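Venues > Grurnham > Interviews

Print this page | E-mail this page

Zovum: private parties in a former packing hall

Wednesday, July 3, 2019

Zovum hires out two rooms in Grurnham for birthdays, anniversaries and retirement dinners. The larger seats 119 at long tables, the smaller 46. The events manager, who asked not to be named, began with the booking terms.

"We hold a date for two weeks without payment," she said. "After that we need the deposit and a provisional head count. The final count fixes the catering price." Music stops at eleven, and the hall must be clear by midnight.

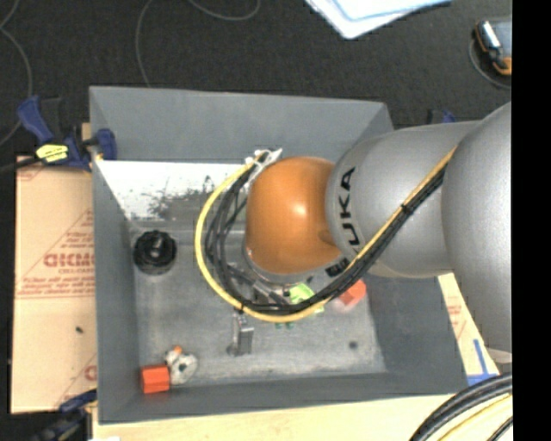
Catering is the item clients change most often. The standard menu comes from the house kitchen; the alternative is Thongsuk, an outside caterer that brings its own serving staff. Colour schemes are settled at the same meeting, and the manager asks for a physical sample. "Orange can mean apricot, or it can mean a glossy traffic-cone orange. The linen supplier stocks both — we order from the swatch."

Lighting and sound are handled through Nullonon, the hall's own planning sheet, which lists each socket and its load. Bands receive a copy before they quote. "A seven-piece band and a hot buffet can't share one circuit," she said.

Bookings for October are open. Viewings are by appointment, on weekday mornings.

This site uses cookies. By continuing to browse you accept their use. OK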